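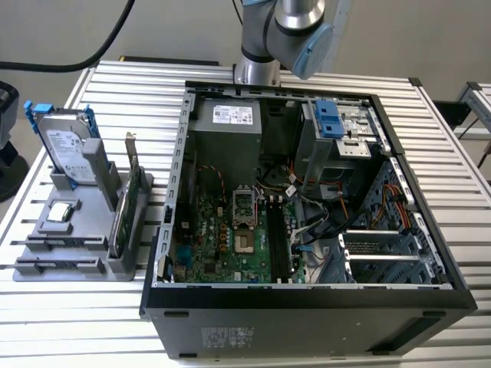 Msimang Repair opens at 8 in the morning and the owner is usually there before that, coffee going, radio on low. I caught her before the first customers. She had a toaster in pieces and didn't put it down the whole time.

The shop's been on the same corner in Gistham since 1958. Radios first, then TVs, then whatever came through the door. She took it over from her uncle, who didn't want her to have it.

"He told me go to Cavport, get a job with a desk," she said. "So I went. Did two years at an insurance office. Came back."

Why come back? She shrugged. Said the office was fine, the people were fine, she just kept fixing the fax machine. "They'd call the service company and I'd have it open before the guy got there. He hated me."

What's changed most is prices, she says. Not hers - everybody else's. A new microwave costs so little now that a lot of people can't see paying for labor on the old one, and she doesn't really blame them. She turns down a fair amount of work for that reason. Tells them straight out at the counter. Some get mad, think she's being lazy.

"If it's a good one I'll fight for it. If it's a bad one I'm taking your money."

And how does she know a good one? Screws. She looks for screws. Anything glued shut goes to the back of the line, and she charges extra to open it becuase half the time the shell cracks and then it's her problem. Her least favorite thing in the world is a Zenadine hand vacuum. I own one. I kept quiet.
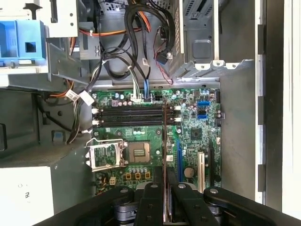
So what should people ask before they leave something at a repair shop? "Ask what it costs if it can't be fixed," she said. "Every shop has a bench fee or a look-at-it fee, and you want that number before you hand the thing over. Then ask if you get the old parts back."

She writes the fee on the ticket, in pen, and has the customer initial it. Started doing that after a fight over a sewing machine. Wouldn't tell me the rest of that one.

Computers are a bigger slice of the work than they used to be, mostly older desktops. Folks want their pictures off, or want it to quit being slow, or it's a machine that runs one program for the business and the program won't go on anything new. There's a feed store with a billing system like that. A dentist too. She likes those jobs. Somebody really needs the thing, so they don't argue, and they don't call every hour.

Parts are the headache. Her shelves are full of pulls from dead machines, labeled in her own shorthand, and she'll drive to Cavport for a box of odds and ends if the price is right. Manuals are worse. Her uncle kept every one he ever got and she still has them in file drawers. For the newer stuff there's often no manual at all, so she hunts around online and ends up reading some stranger's notes from years back. "Usually he's right. Sometimes he's very wrong and very sure."

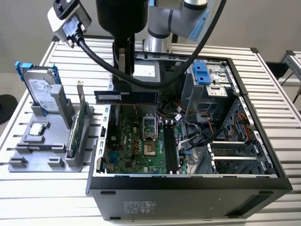 A customer waiting at the counter by then cut in to say that the schools ought to teach this again, that he'd had two semesters of shop and it had saved him more money than anything else he took. The owner agreed, sort of. She'd take a kid on in the summer, she said, but it'd have to be one that can sweep. The last one couldn't sweep.

Is she worried about the place lasting? A little. Rent went up in May. The building next door sold and she dosen't know who to. But the tickets keep coming, and she's booked out further than she likes to be.

"People apologize when they bring stuff in," she said. "They go, I know it's old, I'm sorry. What are you sorry for? Put it on the counter."

Phone rang. She tucked it under her chin and kept at the toaster. Lamps are done while you wait if it's just the cord or the socket, and she asked me to mention that she does not do phones - please stop bringing phones. Cash or check. Closed for lunch when she's hungry.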